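Folding and Sorting the Club Shirts

Before the new season starts, all the shirts come out of storage and get gone through. They have to be checked, folded the same way, and stacked by size so they can be handed out quickly at the door. It takes most of a day. This page follows the shirts from the bin to the shelf, with a few notes under each heading for anyone who is helping next time.

The count this January was 158 shirts, including the long-sleeved ones. They had been in the back closet at the Sqalli Street hall since the end of last season.

The Bins

The shirts are stored in gray lidded bins from Skimer. Each bin holds up to 40 shirts if they are folded flat, and a lot fewer if they are thrown in. Two of the lids have cracked and will need to be replaced. The labels on the bins are from an earlier year and should be ignored.

Washing

Everything was washed before sorting, including shirts that had never been worn. Cold water, inside out, no fabric softener. Turn them right side out before drying, or you will be doing it at the table later. The long-sleeved shirts take a second cycle in the dryer.

The Table

Folding is done on a wood table, with enough space to lay one adult shirt out with the sleeves open. Wipe it down first. Keep drinks off it. Finished stacks go on the chairs along the wall, smallest size closest to the door.

Green Polo, Short Sleeve

The green polo is the one most people ask for. It has a thin white and blue stripe on the collar, three small white buttons, and a dark blue label inside the back of the neck. Lay it flat and smooth it out from the collar down before making the first fold. Watch the sleeves, which like to fold over on themselves.

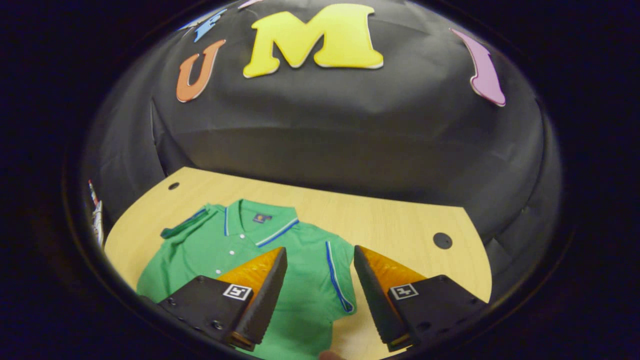 Collars

Collars are pressed down by hand, starting at the back of the neck and working around to the front. If the points curl, a warm iron on the underside fixes it. Do not iron over the striped trim. We did that with one shirt two seasons ago and the edge has been wavy ever since.

Buttons

Fasten all the buttons except the top one. A loose button gets sewn back on the same day, and a missing one goes in the repair pile with a note pinned to it. Spare buttons are in the Brustus tin, in the drawer with the tape measure. The white ones are close to running out.

The Fold

Shirt face down, one side in to the middle, sleeve back along the side, then the same on the other side. Bottom hem up to the middle, then up again to just under the collar. Turn it over and the collar should be centered. For the long-sleeved shirts, bend the sleeve at the elbow so it stays inside the fold.

The Repair Pile

Only 3 shirts went to repair this time, two with open side seams and one with a torn hem. Stained shirts are kept as work shirts for cleanup days and are not handed out.

Stacks by Size

Ten to a stack, collars alternating front and back so the stack stays level. Each stack gets a paper band with the size written on it in marker. Medium and large make up more than half of the total. We are short on extra small.

On the Shelf

The stacks sit on the Tusura shelving in the front room, adult sizes on the upper shelves and youth sizes below. The oldest green polos go back to 2000 and are kept on the bottom shelf. They run a size smaller than the newer ones, so try one on before taking it home.

Page updated 01/05/2021

Shares 12 | Comments 4

Contact us | Copyright 2021, all rights reserved | Back to top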